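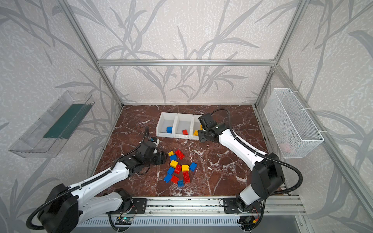 Search this site Go

Introduction to Automation
Handout 3: Notes on the visit to Sinness

These notes cover the demonstration at the Sinness workshop in Bedham and the talk that went with it. Read them before the seminar. If you missed the visit you can still do the written work from what is here, but borrow someone's sketches of the cell as well.

1. The task

The demonstration was a colour sort. Toy bricks in red, blue and yellow start in a loose cluster on the floor of the cell, and two arms put them into a white bin with three compartments. Blue goes on the left, red in the middle, yellow on the right. The bin stands towards the back with its low walls facing the bricks, so an arm can come in over the front.

Our host was Nektarios Manolakis, who runs the cell. He chose bricks for this because they are cheap, they have hard edges and flat sides, and they come in more than one length. A long brick standing on its side is a different job for the gripper from a short one lying flat with its studs up. Most of the questions on the day were about colour, and he kept bringing people back to shape. Telling red from blue is the easy part under steady light. Deciding where to put the fingers on a brick that is touching two others takes far more work.

2. The cell

The enclosure is a frame of aluminium extrusion. Both arms are mounted on a rail along the front edge of the floor, one at each end, so each can reach into the middle. Points to note from the layout:

- The cable conduit on each arm is left with a generous loop. If it were tight it would pull on the joints at full reach.
- The floor and walls are patterned. The floor panel is a dark reddish-brown marble with white veins, and the wallpaper has large leaf and reed shapes on it. Red bricks on a reddish floor are harder to separate from the background than blue ones. We will come back to this in the lecture on segmentation.
- There are things hanging on the side walls, a clear tray on the left and a wire basket on the right. They play no part in the sort, but an arm has to be kept clear of them like any other obstacle.

3. Two arms, one pile

This was the main subject of the talk. With one arm, the order of picking hardly matters. With two, each arm takes up space the other might want, and the worst place is the air above the pile.

Manolakis described two ways of dealing with it. In the first, the floor is split down the middle and each arm keeps to its own half. It is safe and easy to program, but a blue brick on the right then has to be passed across or left for later, as the blue compartment is on the left. In the second, either arm may go anywhere, but must ask for a region before entering it and give it up on leaving. Students who took the operating systems module will recognise this as a lock. It can go wrong in the same way, with each arm holding a region the other is waiting for.

A good moment to think about is when one gripper is down in the yellow compartment and the other is over the pile. The two are well apart and both are doing useful work. Ask yourself what the left arm should do next if its brick is also yellow.

4. Figures given in the talk

The cell had logged 479 completed sorts when we visited. Before a change to the fingers or the software is accepted, it has to get through 200 sorts without a person reaching in. Write both numbers down, as they are used in the problem sheet.

A sort counts as complete when every brick is in a compartment. A brick in the wrong compartment is logged separately as a colour fault. Be careful with this when you compare results with the Hernum paper, where a colour fault makes the whole sort a failure.

5. Written work

Answer both parts. Two pages at most, with one diagram.

a) Draw the cell from above. Mark the reach of each arm and shade the area both can enter. State any assumptions about arm length.

b) Choose one of the two methods in section 3 and write out the steps for clearing a pile of bricks in mixed colours. Say what happens when both arms want the same brick.

Hand in by 2021-01-11 through the course page. Late work goes to the module office.

Reading: Kourkoulas, course reader, chapter 2, on shared workspaces. The section on force limits can be left until April.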